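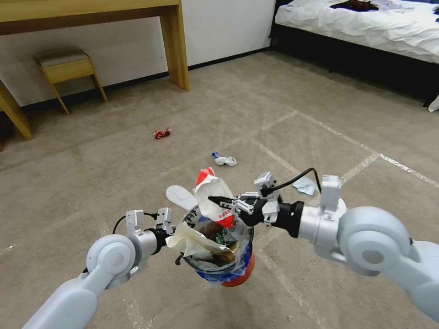

What size liner do I need for a small bin?

Measure right round the outside of the rim with a tape or a piece of string, then halve the figure. The liner's flat width should be a little more than that, so that it will fold over the rim without splitting. Most bathroom, bedroom and under-desk bins take the 9 litre liner sold on this page.

Cerent Small Bin Liner, 9 litre, white
Product code: 1162
Sold by the roll or by the trade case

The Cerent small liner is a plain white bag for dry and lightly damp household waste: wrappers, tissues, cotton wool, pencil shavings, envelopes and the like. It has a flat-sealed base and a straight top with no handles or drawstring. We have kept it the same since we took the line over from Stubbs, apart from the roll core, which used to be plastic and is now card.

It is not meant for food waste or garden waste, and it should not be used for broken glass. For kitchen caddies please see the Eslow compostable range, which is a different material and a different shape.

Roll: 30 liners, perforated, on a card core
Trade case: 1000 liners, flat packed and interleaved
Capacity: 9 litres when filled to the rim
Colour: white, slightly see-through
Closure: none, tie by hand
Scent: none
Use: indoor, general waste

Fitting the liner

Open the bag fully before it goes in. A quick shake is usually enough, but in cold weather the two sides can cling together and you may need to rub the top edge between finger and thumb. Push the base down to the floor of the bin with your hand flat. Fold the spare length over the rim and smooth it down on the outside.

If air is trapped underneath, the bag will balloon up and take up half the room. Lift one side of the fold, press the liner against the wall of the bin and let the air out past your hand. On bins with a separate inner bucket, fold the liner over the bucket and leave the outer part clear.

Some people like to keep the rest of the roll in the bottom of the bin, under the bag. It works well enough in a bedroom. In a bathroom the card core goes soft after a while, so we would keep it in a cupboard.

When to change it
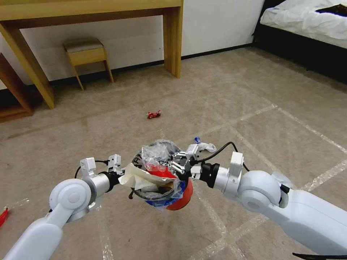 A small bin is best emptied before the waste reaches the rim. You need a hand's width of free bag at the top to tie a knot, and once the contents have been pressed down hard the liner tends to grip the sides and come out in pieces. If it does stick, tip the bin on its side and ease the bag out from the base end.

Crisp packets and card sleeves take up a lot of space for their weight. Flatten or fold them first, and take out anything your council collects for recycling.

Between liners, wipe the inside of the bin with warm water and washing-up liquid and let it dry with the mouth facing down on a towel. A liner put into a damp bin will stick to it.

What customers have said

"Fits the little bins in our treatment rooms with a decent fold at the top. I would like it in black as well." — Dilani Begum

"Thinner than I was used to, but fine for paper. I double up in the bathroom." — Corey Bright

"The flat-packed ones are easier for our cleaners than rolls. One case arrived with a crushed corner and it was replaced." — Hanane El Idrissi

We do get asked for black. There is no black version at this size, and the nearest is a larger swing-bin liner, which bunches up badly in a small round bin.

Storage

Keep rolls and cases dry and out of direct sun. A sunny windowsill will make the top few liners brittle. Cases can be stacked but should not be stored against a radiator or boiler.

Orders and returns

Rolls are posted in a padded bag. Trade cases go by carrier and need someone at the address to take them in. Collection from the Stirkgate counter is free, and Glenys Fairclough can put cases aside if you ring first. Unopened rolls and cases can be returned with the delivery note — opened ones only if there is a fault.

Page last updated December 28, 2022. The prices shown at checkout will hold until the end of February.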